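Robot Learning from People, Handout 6
Showing by hand, showing from a distance
Csonka Lab course, revised Dec 15, 2021

Last time we finished with the joystick exercise, and many of you said your wrists ached afterward, so let's begin there. Driving an arm by remote control (what the reader calls teleoperation) is slow because you have to translate every small wish of your own hand into the motion of a machine across the room. Your recordings from the Rindura arm show it nicely: long pauses before each grasp, then a nudge, then another pause. The robot will learn those pauses too, if we let it.

The second way is to hold the gripper yourself. You carry it to the work, close it on the thing, and put the thing where it belongs, while a camera on the tool records what the fingers are facing. You get much closer to your natural speed, and you can do it in a kitchen or a bedroom — no arm to bolt down first. The price is that you may move in ways the arm can't follow. Keep your elbow in mind, and please don't whip the tool around at the end of a reach!

For the October set, the Zillatham group collected 1121 demonstrations this way. They threw out 43 of them, mostly for jerky motion or for fingers that never came into view.

Two-handed work needs a little more planning. Decide which hand moves first, and let the other wait somewhere it can still see the object. Soft, shiny packets are good practice, as they bend when you squeeze them and slide over their neighbors.

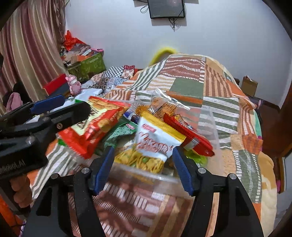

Fig. 3. Two hand-held grippers at a tub of snack packets, seen from the camera on one of them.

For next time: record 20 one-handed and 20 two-handed demonstrations with packets of your own choosing, 40 in all. Write down the ones you would discard and why, and bring your notes along with the Tutberg reading.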